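Section 7. Comparing Finger Pads on the Hand-Held Grippers

You will be tempted to skip this section and go with whichever pads look nicer. Keith Hartley did so in April, and Section 13 (Removing Dried Glue) is his contribution to this manual.

Before you start

1. Fit the same pads to both fingers of a gripper. One felt and one rubber will give you a result, but only about mixed pads.
2. Open the jaws fully and look at the inner faces. Felt should lie flat against the block.
3. Check the finger screws. Snug is enough. The Vernard fingers are plastic and hold a grudge.

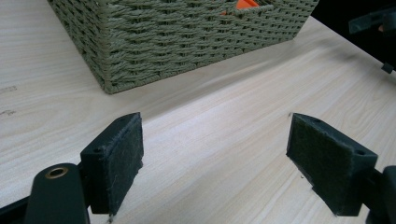 Fig. 7-1. Felt pads on both fingers, jaws open.

Note: A fringe of fuzz along the edge of the felt is normal. Trim it if it bothers you, but trim both fingers or the Singhal controller may read the jaws as closed a hair early and sulk.

Running the comparison

4. Do 18 lifts with each set of pads. Priit Lepik will tell you 13 is plenty. Priit doesn't write the report.
5. Use the same object, the same basket and the same operator throughout. Write down every drop, including the ones that were "basically a lift."
6. Swap pads, repeat steps 1 to 3, and go again.

CAUTION: Never change pads with the controller live. The jaws close faster than you can say Stolumbridge.

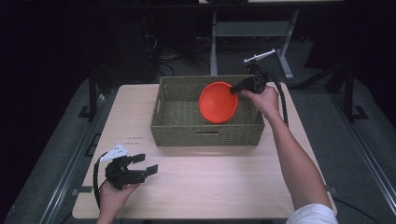
Choice of test object matters more than choice of pad, at least for the first hour. A block flatters everything. We want something with a slope and a thin edge, so the pads have to work for their living. The orange funnel leaning in the basket does nicely: go for the rim, with one gripper reaching in over the basket while the other waits low over the table with its fingers open. Keep both cables looped out to the sides, clear of your forearms. If the funnel twists in the jaws, log it as a slip, even if it stays up.

7. Send the log to Glykeria Katsaros at the Adalbridge bench, along with the used pads in a labeled bag. "Pads" is not a label.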